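Meet the Lometti Kitchen Arm

The Lometti is a robot arm made by a company called Liltico. It is built to do one kind of chore: moving dishes. Schools and science clubs can buy it as a kit.

An arm like this has joints, the same way you have a shoulder, an elbow and a wrist. A motor turns each joint. At the end is a gripper with 2 fingers.

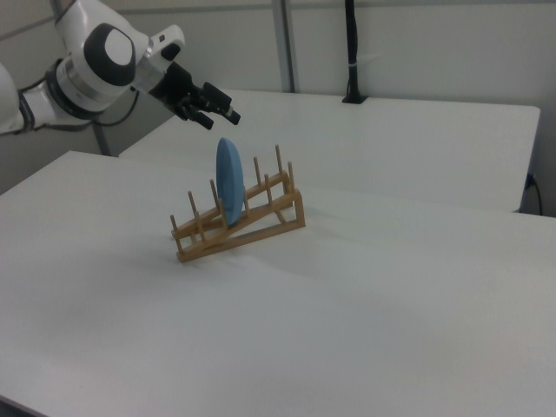

Plates are hard for robots. They are thin and smooth, and a rack leaves little room between the pegs. If the fingers close too hard, a plate can crack. If they close too softly, it can slip.

The kit comes with 22 practice lessons. Most classes start with a plate and move on to cups later. It is meant for ages 10 and up, with an adult in the room.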